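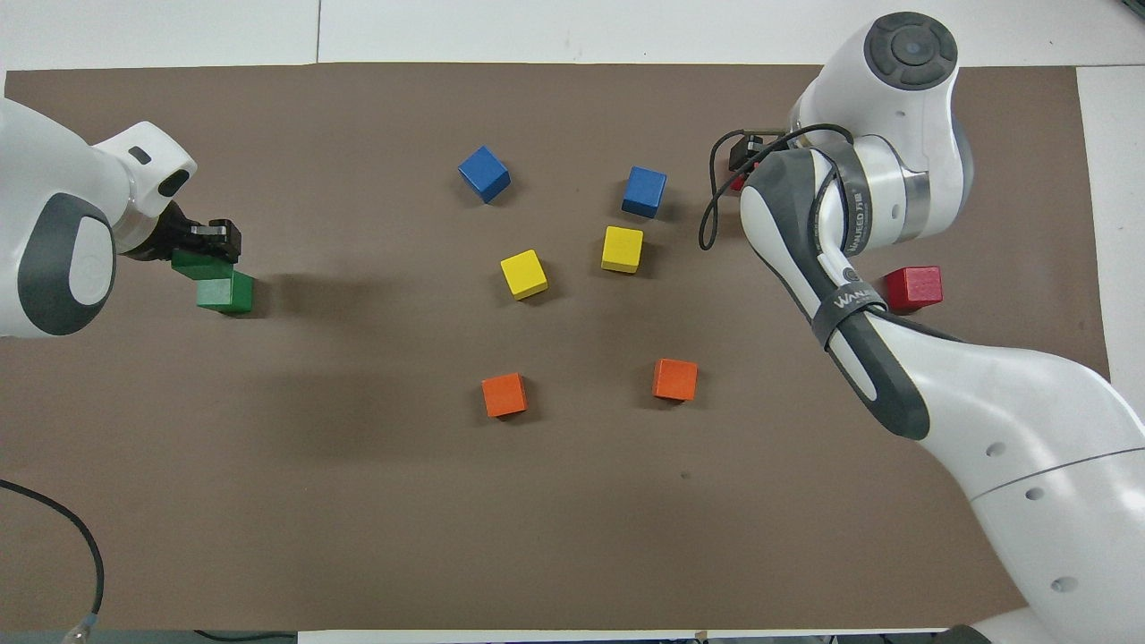
How to plan the budget for a two-arm table

When we started to plan our first table for two robot arms, I looked only at the price of the arms. This was my mistake, and I write this page so that other small workshops can make a better list than mine. I don't name a total, as the prices change too often and your dealer will have his own.

Step 1. Write down the task first

Choose one simple task and describe it on half a page. Ours was to pick up small coloured cubes from a mat and sort them by colour. Such a task needs little force, so it doesn't ask for a big arm. Heather Moffat, who checks our purchases, sends back every request which has no task page with it.

Step 2. Measure the table

Draw both bases on paper and mark how far each arm must reach. Leave a free zone in the middle where both grippers can come, and decide which arm has the right to enter first. Ask also what the table can carry. We had to buy a stronger one in September, and it wasn't in the plan.

Step 3. Ask for the price of everything between the arm and the cube

The gripper is often a separate line in the offer. The same is true for the wrist camera, the mounting plate and the cables. Our first offer, from Rivholm, was for the arms alone. The second, from Wullen, had the grippers inside, and only then could we compare. For us the difference was 1473 pounds.

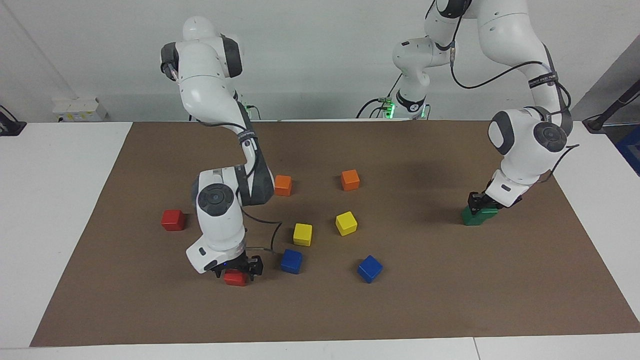

Photo: Tegwen Wogan

Step 4. Plan the small things

A plain matte mat is cheap and I recommend to buy a spare. Cubes are cheap too. Straps for the cables, sockets near the table, a stand for a fixed camera and an emergency stop within reach of the hand should each have their own line. Our small things came to 3047 pounds together, and I had written zero for them.

Step 5. Count the hours of people

Somebody must mount the arms, set up the software and put the cubes back on the mat. Gwilym Rosser kept a notebook of his hours, and from it we made the figure for the next year. If you have no such notebook, start one on the first morning.

Step 6. Keep a reserve

Gripper fingers wear out. Ask the dealer for the price of a spare pair and the delivery time, and get both in writing. We keep two pairs in the cupboard. Ask too who pays the transport when an arm must go back for repair.

When the list is ready, give it to a colleague who didn't write it. Delyth Edwards found in mine that the tax was missing from the cameras.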